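4.2 What students understood about fee waivers

We turn now to the part of the interviews that took up most of our time, and that we had, to be fair, expected to be over in ten minutes. Every participant at the Vokosano campus was asked to explain, in their own words, who has to pay tuition and who does not. The written rules fit on a single page. The answers we got back did not fit on a page at all, and we are grateful to the students for being so patient with us while we tried to follow them.

Of the 2,155 students enrolled in degree programs at the time, 52 agreed to sit down with us. Most of them came from outside the country, and many had gone through the waiver process themselves or had helped a roommate through it. Nearly all knew that a waiver existed. Far fewer could say which office decided on it, and a good number believed that the admissions letter settled the question once and for all, when in fact the letter only says that a decision will follow.

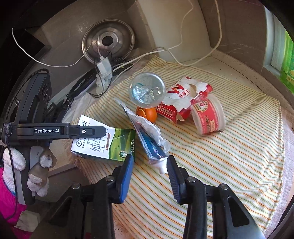
A second source of confusion was the deadline. The university gives students 90 days from the start of the term to hand in proof of their residence status, and the count begins on the first day of teaching. Students who arrived late, often through no fault of their own, tended to start counting from the day they landed or from the day they picked up their keys. We heard this so many times that we went back and read the Polum guide (the welcome booklet that goes out to all new students) from cover to cover, and we have to say we could see how it happens. The word "arrival" shows up on the same page as the deadline, and a tired reader could easily put the two together.

Family status was harder still. Several students were married to someone with a permanent right to live in the country and took it for granted that this alone freed them from fees. It does not; they also need a residence card issued on family grounds, and the card has to be valid when the term begins. One student told us, very cheerfully, that she had carried her marriage certificate to the fees desk in April and had come home with a form, a second form, and a free pen.

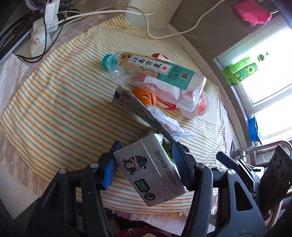 Figure 6. Milk carton held between the two blue-padded jaws of a black hand-held gripper, over a striped tablecloth with a fringed edge.

It would be easy to read these accounts as a story about careless students, and we would like to steer well away from that. The people we met had kept their letters, often in neat folders, and had asked for help early. What they lacked was a single place where the answer stayed the same from one week to the next. The Maltska help desk, which handles housing as well as fees, was praised warmly for its kindness, yet students also said that two visits could lead to two different lists of papers. The Kramer survey form, which we used as a follow-up, points the same way: students who had spoken with only one adviser were more sure of their fee status than those who had spoken with several. We come back to this in Section 5, where we look at how advisers themselves describe the rules.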